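Digging for a living, on and off

The man who runs the finds desk at Altwood has worked there for 38 years and still gets asked most weeks whether he has found any gold.

"Once," he says. "It was a sweet wrapper."

We meet in September, at the end of the season, in a cabin that smells of wet socks. He has bagged 3,168 objects since spring and is fond of perhaps four of them. The rest, he says, is roof tile.

He came to archaeology by way of a summer job. "They said two weeks. I was told there would be sandwiches." There were, he concedes, and they were bad enough that he can still describe them.

Flint is what he likes best, and stone points above all. "Everyone wants them to be perfect. Then you get one with a blunt tip and shoulders that don't match, and I think, good, somebody was having a normal day at work."
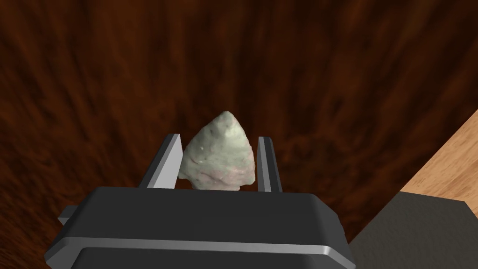
On visitors

Open days are a mixed pleasure. Last year 43 people came, and most of them wanted the toilet. One brought a lump of concrete in a towel and would not be talked out of it.

"I said it was a very interesting lump – I'm not made of stone."

Would he do it all again? He looks out at the spoil heap for a while.

"I'd bring my own sandwiches," he says, and goes off to look for the lid of the tea tin.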